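Where do you keep rolls of plastic wrap and foil when you have no drawers?

HerkerskaHome
Community member, joined in May

We moved into a rental in Skeddale and the kitchen has exactly 2 drawers. One is silverware and the other one sticks so badly I've given up on it. My problem is all the long skinny boxes – plastic wrap, foil, parchment, the freezer bags. Right now they live on top of the fridge and I get hit on the head every time I reach for one.
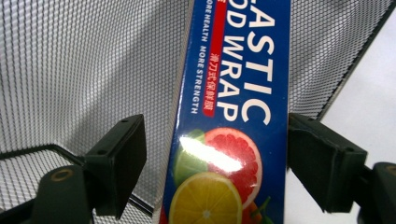
I can't drill into anything (landlord rule), and the cabinet under the sink is damp so I don't want cardboard in there. The pantry shelf is 9 inches high, so most of the boxes won't stand up on it. What do you all do? I'd like to spend as little as I can.

Doucette
Top contributor

Oh, I had this same kitchen for years, or one just like it! What finally worked for me was desk stuff. Go look in the office supply aisle and not the kitchen aisle, because the minute something says "kitchen organizer" the price doubles. A magazine file or a mesh desk organizer will hold long boxes standing on end, and it doesn't care what it's holding.

Some things I learned along the way:

Measure your longest box first. Foil is usually the worst one.

Put the heavy rolls at the back so the whole thing doesn't tip when you pull one out.

Line the shelf with paper if you go with wire mesh, it can scratch painted wood.

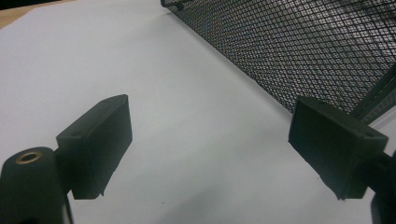
Skip anything with suction cups. Mine let go at 8 in the morning and I thought somebody was breaking in.

For your low pantry shelf, just lay the file on its side and slide the boxes in flat, short ends facing you. Write on the ends with a marker so you know which is which. I did that in our last place and it held up fine.

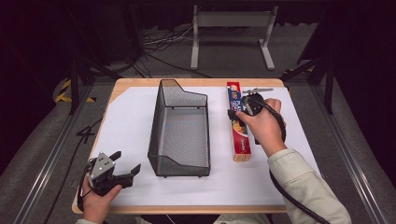 Also, fix the sticky drawer! Take it all the way out, rub a plain candle along the runners, and put it back in. If it's wood on wood that's almost always enough. Then you've got a whole drawer back and you may not need any of the above.

brekow_street
New member

Over the door rack. We have one on the Brekow Street side door and it holds everything, no drilling. Check that the door still closes though, ours rubs a little.

Also do you really need all those boxes? I bought a 400 foot roll of wrap ages ago and I'm still on it.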